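Bench notebook, teleop table 2
November, start 9:40

Carrying on with the breakfast set task under the Kivell protocol. Two arms, leader-follower, one operator seated. The follower arms copy the leader joints directly with no smoothing on the software side. Aim for the day was 26 usable episodes of the full sequence, on top of what was already on the drive.

Sequence as written on the task card:
Bowl onto plate.
Spoon into bowl.
Mug moved next to the jar, handle toward the left arm.
Both arms back to rest.

Before starting I ran the homing routine twice. Left arm came up fine. Right arm wrist roll read 4 degrees off against the Proludlow calibration block, so I redid the zero on that joint and wrote the new offset to the config. Old offset is kept in the same file, commented out. Please don't delete it until we know whether the drift comes back.

Leader grips: left trigger is still stiffer than the right. You end up squeezing harder on the left to get the same closure, and then the release is late. I swapped the spring for one from the spares tin. Better, but they still don't match. Anyone operating after me should do a few open-close cycles with each hand before recording.

First block, 9:55 to 10:50. Spoon first was a mistake. I had tried putting the spoon in while the bowl was still on the table, and then lifting the bowl with it inside. The spoon swings when the bowl moves and the handle ends up against the fingers of the other arm. Threw those episodes out and went back to the card order. With the bowl already on the plate, the spoon goes in from the right arm, bowl end down, and the handle is left leaning over the rim. It doesn't matter to the Ekpo grader which way the handle points as long as the bowl end is inside.

Bowl placement is the part with the most spread. I don't center it on purpose. The last batch had every bowl dead in the middle and the policy then shoved the bowl around on the plate at the end of each rollout, trying to get it there. Off-center placements are to be kept as successes provided the whole base is on the plate.

Mug is left arm only. Approach from the handle side, fingers open, come in level and close late. If you come in from above, the wrist gets close to its limit and the arm stutters on the way down. The stutter shows up in the joint data even when the grasp works, and I would rather not teach it.
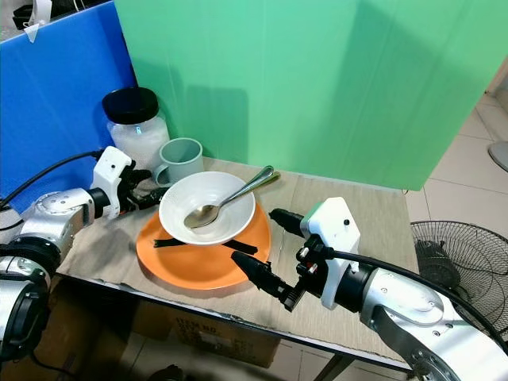 Second block. Bowl and spoon on the plate, left gripper by the mug, right gripper over the plate.

Both hands have to stay active through this stretch. The temptation is to park the right arm and think only about the left. When I do that my right hand sinks a little on the leader and the follower sinks with it, down toward the plate. Twice it touched and turned the plate. I marked both as failures even though the set ended up correct. Fix that worked for me: rest the right elbow on the chair arm and keep looking at the right fingers every couple of seconds.

Panels: green behind, blue on the left, same as last month. The light comes in from the right and moves through the morning, so the shadows on the green one are not the same in the first block and the second. I haven't corrected for this. Lokum wanted the variation in the set, and the blocks are tagged by time in any case.

Third block, 13:10 to 14:20. Slower operator pace on purpose. Episodes came out longer, but there were fewer regrasps. Looking at the gripper traces side by side, the slow ones have one clean close per object. The morning ones often show a close, a small open and another close, which I didn't notice while doing it. Suggest we use the slow pace from here on, even if it costs episodes per hour.

Count at end of day: 19 usable, so short of the target. Most of the loss was the spoon-first attempts plus the recalibration. Running total for this task is now 2,112, all operators.

One recording stopped by itself partway through the mug move. The log says the left wrist camera dropped and reconnected. Reseated the connector at the camera end and it held for the rest of the session. If it happens again, try a different cable before touching the driver.

To do
Check right wrist roll against the block before the first episode tomorrow, write down the reading.
Match the leader trigger springs, order a pair if the tin has nothing.
Add "spoon after bowl" to the task card in bold.
Ask whether plate contact without movement should count as a failure. I have been strict so far.
Re-run the grader on the third block, it was still going when I left at 16:30.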